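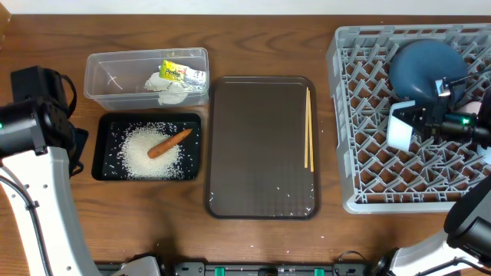 How many photos should go into one client's gallery?
Aim for 420 for a full wedding day and 80 for an engagement session. The gallery will hold far more than that, but couples really do look longer at a set that has been trimmed with care, and the album picker in Section 5 runs much faster too.

Section 4: Setting up your first Hokivby gallery

Now for the fun part! By this point you should have your studio name, logo and colors saved (Section 3). If you haven't, go back and do that first, as the gallery copies them when it's created and won't pick up later changes until you press Refresh Style.

4.1 Create the gallery

1. Open the Studio tab and choose New Gallery.
2. Type the couple's names the way they'd like to see them. The names appear on the cover, in the email and on every download folder.
3. Choose a session type: Engagement, Wedding, Bridal or Family.
4. Set the month of the event. You can add the day as well, but many studios leave it off.
5. Press Save Draft. Nothing is visible to the couple yet, so feel free to play around.

Note: Accents and special characters work everywhere, including in folder names. Our test couple's gallery is under Yến Dương, and her name comes through beautifully on phones, tablets and the printed proof sheet.

4.2 Upload and sort

1. Export your edited photos as full-size JPEGs. Raw files are skipped.
2. Drag the whole folder onto the upload panel.
3. Wait for the green bar to reach the end before closing the window.
4. Press Sort by Time. If you had a second shooter, press Match Clocks first and pick one moment that both cameras caught — the first kiss is great for this, and so is the cake.
5. Split the photos into chapters. Wedding galleries start with Getting Ready, Ceremony, Portraits and Reception, and you can rename any of them.

Caution: Deleting a chapter also deletes the photos inside it. Move them out before you press Delete.

4.3 Pick the cover and the sneak peek

1. Hover over any photo and click the star to make it the cover.
2. Drag the small circle to the faces so they stay centered on a phone.
3. Tick up to 20 photos for the sneak peek. The couple can share these right away, even while the rest of the gallery is locked.

We love this feature! Zarmeena Bukhari, who tested it through a very busy November, sent her sneak peeks out the morning after each wedding and had the families commenting before lunch.

4.4 Set access and send

1. Under Access, choose Password or Private Link.
2. Turn downloads on or off for guests. The couple can always download.
3. Choose how long the gallery stays open. The default is 367 days, a full year with a little extra so an anniversary visit still works, leap year or no leap year.
4. Press Preview as Couple and click through every chapter.
5. Press Send.

Note: If the email hasn't shown up within the hour, ask the couple to look in their spam folder, then use Resend. Don't create a second gallery, as favorites can't be merged between the two.

Caution: Changing the password after sending signs everyone out, grandparents included. Favorites are kept.

Go on to Section 5 to set up album picks and print orders.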